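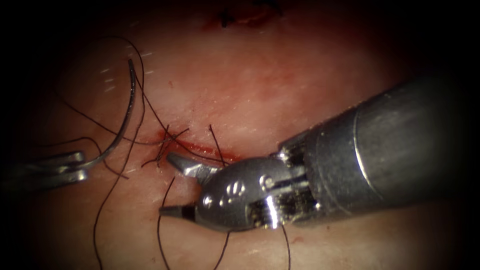
The Last Reel at the Skoron

Part One: The Queue

I got to the Skoron at noon for a seven o'clock premiere, and there were already 79 people ahead of me! I know because a girl with a clipboard was writing numbers on the backs of our hands in purple marker. Mine was 80, and I didn't wash that hand for a week.

You have to understand what it meant to us, a Lappalainen picture opening in Brusanham. We got the travelling circus in June and a brass band contest if the bandstand roof was up to it. Film stars went to the capital. But the director had shot the harbour chapters right there on our own breakwater, and she'd promised the town it would see the picture first. My aunt was in it. She crossed a street carrying a colander, and she'd talked about that colander all through the winter.

By three the whole block smelled of hot chips and hairspray. A man behind me had a scrapbook of every role the leading lady had ever played, right back to the margarine commercials, and he let me turn the pages as long as I held them by the corners. The woman in front swore the two stars hadn't spoken since the rain scene. Someone else had it from a driver that they were secretly married. We argued both sides until our voices went, and I've rarely been so happy.

Then the cars came, long and grey and slow, and everybody surged, and I lost a shoe.
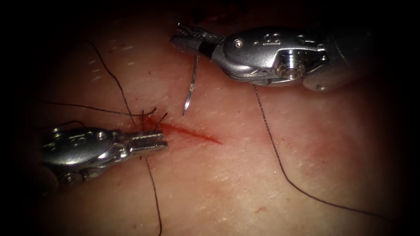 Part Two: Row F

I watched the greatest night of my life with one bare foot on sticky carpet.

The Skoron held 236 in those days, counting the two seats behind the pillar, and I had one of the pillar seats. If I leaned left I could see the screen. If I leaned right I could see the back of the leading lady's head, four rows down, with a tortoiseshell comb in it. I leaned left and right all evening like somebody on a ferry.

And the picture! It was called Burska, after the island in the story, and it opened on black water and a bell. I'd heard that bell every morning of my life and never thought it was worth listening to. There was our breakwater, ten metres high and silver. There was the bakery, with its sign painted over to make it a customs house. When my aunt came on with the colander the whole theatre roared, and she stood up in row C and took a bow, and had to be told to sit down because the scene was still going.

Halfway through, the film snapped. The lights came up, and there we all were, blinking at each other, stars and townspeople alike. Up in the booth you could hear someone swearing beautifully. It took them 18 minutes to splice it. I'd have been glad of an hour, because the leading lady turned around, looked along the rows with her chin on the back of her seat, and asked if anybody had a peppermint.

I had a peppermint!

It went down to her hand over hand, row after row, and she held it up to the light before she unwrapped it. The leading man leaned over and asked for half. She bit it in two and gave it to him, and I heard a small shriek from the woman who'd been in front of me in the queue.

When it was over I found my shoe on the theatre steps. Somebody had tucked the purple marker inside it.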